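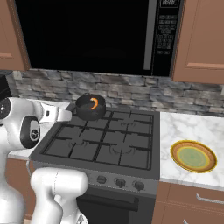 ## Soaking and hard water: notebook entry, September 21, 2021

Entry by Erhan Başaran. Continues the dried bean series begun in April. The earlier entries should be read first for the cleaning and sorting procedure, which has not changed.

### Purpose

The spring work left one matter open. Beans from the Kerkach lot stayed firm at the center after a full simmer in Festesham tap water, while beans from the same sack became tender in deionized water. The lot was old, and age alone can produce firm beans. The present entry compares the Kerkach lot with a newer one, Gindmont, in both waters, so that the effect of the water can be separated from the effect of storage.

A second purpose is to settle whether salt belongs in the soak. The written instructions that go out with our recipe cards still advise against it. The advice appears to have been carried over from an older edition, and no test supporting it has been located in the files.

### Materials

- Kerkach lot, stored in the dry room since before the present labeling system was adopted. Harvest year not recorded.
- Gindmont lot, last season's harvest, received in sealed bags.
- Festesham tap water, drawn after the line had been run.
- Deionized water from the bench unit.
- Plain table salt without iodine or anti-caking agent.

Each portion weighed 624 g dry after sorting. Split beans, stones and shriveled beans were set aside before weighing. The Kerkach lot gave far more rejects than the Gindmont lot, mostly beans with cracked skins.

### Soak

All portions were soaked for 13 hours at room temperature in covered containers and then drained, rinsed and weighed again. Salted portions used a 2 percent brine. The brine was discarded and the beans were rinsed before cooking, so the salt carried into the pot was only what the beans had taken up.

Observations at the end of the soak:

- Gindmont, deionized, no salt: evenly swollen, skins smooth. A few skins had slipped.
- Gindmont, tap, no salt: evenly swollen, skins slightly wrinkled along the seam.
- Gindmont, tap, salted: swollen, skins smooth, very few slipped.
- Kerkach, deionized, no salt: mostly swollen. Scattered hard beans that had taken up no water at all.
- Kerkach, tap, no salt: as above, with more wrinkling.
- Kerkach, tap, salted: as above, with less wrinkling. The hard beans were still present.

The beans that took up no water ("hardshell" in the older entries) are a separate problem from beans that swell and then refuse to soften. The two were mixed together in the April tables and the totals there should not be relied upon. Hardshell beans were removed after the soak this time and kept in a labeled jar.

### Cooking

Every portion was brought to a boil, held at a full boil for ten minutes, and then reduced to a bare simmer. The boil is a safety step for this type of bean and is not to be shortened for any portion, including those that look ready early. Fresh water of the same type as the soak was used in each case. No salt was added to the pot.

Tenderness was judged by pressing beans between thumb and forefinger and by biting through a cooled bean. A portion was called done when every bean in the spoon could be crushed without a chalky center, on 2 spoonfuls in a row. The rule is stricter than the one used in spring, when a single bean was considered sufficient.

The order in which the portions finished was as follows:

1. Gindmont, deionized, no salt
2. Gindmont, tap, salted
3. Gindmont, tap, no salt
4. Kerkach, deionized, no salt
5. Kerkach, tap, salted

Kerkach in tap water without salt was not done when the simmer was stopped at the end of the working day. The skins had toughened, and the centers remained chalky in some beans and not in others from the same spoonful.

Times are entered on the loose sheet clipped inside the back cover. They are not copied here. The lids did not fit equally well, some pots lost more water than others, and topping up interrupted the simmer. The order is considered reliable. The intervals are not.

### Discussion

Calcium and magnesium in hard water bind with pectin in the cell walls and slow its breakdown. Sodium taken up during the soak displaces part of the calcium in the skins. The results agree with this account: salt in the soak recovered part of the time lost to tap water in both lots, and the skins of the salted portions were the more tender. There is no support in these results for the printed advice against salting.

Storage mattered more than water. The best Kerkach portion finished behind the worst Gindmont portion. A cook with old beans and hard water has both difficulties at once, and the brine did not remove the first of them.

Flavor was not part of the plan, but it was noted that the salted portions tasted seasoned through to the center. The unsalted portions in deionized water were judged flat, and a few beans had gone past tender into mush before the rest were ready – a fault that a home cook would notice well before any difference in time.

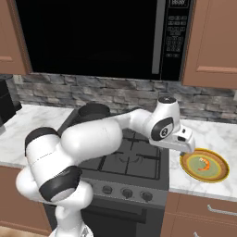
Kęstutis Pärn objects that the comparison is missing a portion. There is no salted soak in deionized water for either lot, and without it one cannot say whether the salt is correcting for the water or would help in any water. He adds that the Kerkach lot should not stand for old beans in general. A sack with no harvest year may also have been stored badly, and heat and damp do more harm to beans than time does. He would prefer that the recipe card say nothing on age until a lot with a known history has been tried.

The objection is accepted on both points. The salted deionized portion was dropped for lack of burners and should have been given its own session. The discussion above is left as written, with the understanding that the sentence on storage refers to the Kerkach lot alone.

The question of baking soda was also raised. It would raise the pH and soften the beans quickly in either water, but the amount is easy to misjudge and too much leaves a soapy taste. It is not included in the next session. If it is tried later, it should be tried in the soak and in the pot separately.

### Next session

- Repeat the Gindmont series with the salted deionized portion added.
- Ask Jin for beans with a recorded harvest date and storage conditions. The supplier's last letter mentioned that such lots can be had in small bags.
- Use matched lids. Mark the water level on the outside of each pot and top up only with boiling water of the same type.
- Measure the hardness of the tap water on the day. The figure on the supply notice is an annual one and was not used here.
- Put the jar of hardshell beans through a second soak and record whether any swell.

### Corrections to earlier entries

In the April entry, the portion labeled "soft water" was drawn from the filter jug and was not deionized. The jug lowers hardness by an unknown amount depending on the age of the cartridge. The label has been corrected in pencil and initialed.

The draft change to the recipe card is held until the repeat has been completed. The wording proposed for the salt line is: "Salt the soaking water if you wish. Drain and rinse before cooking." Comments on the wording may be written on the facing page.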